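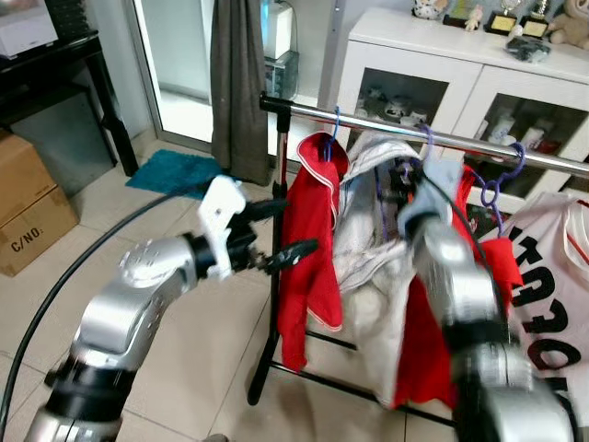

Liya Abera wrote that she had hit the same wall when she moved her shared passwords into Clatard, and asked whether the old vault file was still on the laptop. The full post she was replying to:

Encrypted vault opens on one laptop but not the other
Posted by Uriel Trujillo

I keep an encrypted file with 509 entries in it. I made it in Clatard on my old laptop and copied it to the new one in February. Same passphrase, same file size, but the new laptop says "wrong key or damaged file." The old one still opens it fine. I have typed the passphrase maybe thirty times. What am I missing?

Marietjie Modise
Check the key file. Clatard lets you protect a vault with a passphrase plus a key file, and the old laptop remembers where the key file is, so you stop noticing it. Open the vault on the old machine, go to Vault, then Protection. If a key file is listed, copy it over on a USB stick. Don't email it, and don't keep it in the same folder as the vault.
If none is listed, compare checksums of the two copies. If they differ, copy the vault again.

Ayana Mamo
Could be keyboard layout. I had a # in mine and it came out as something else. Type it in a text editor first, then delete it.

Meron Workneh
Look at the rounds setting too. Mine was 300 on the old version and the new one assumed 1000. It gave the same error until I set it by hand.

Comments (3)

Uriel Trujillo: Key file. It was in my Documents folder. Thanks.

Liya Abera: Good. Make a second copy of it before you wipe the old laptop.

osley_k: does this work for the phone version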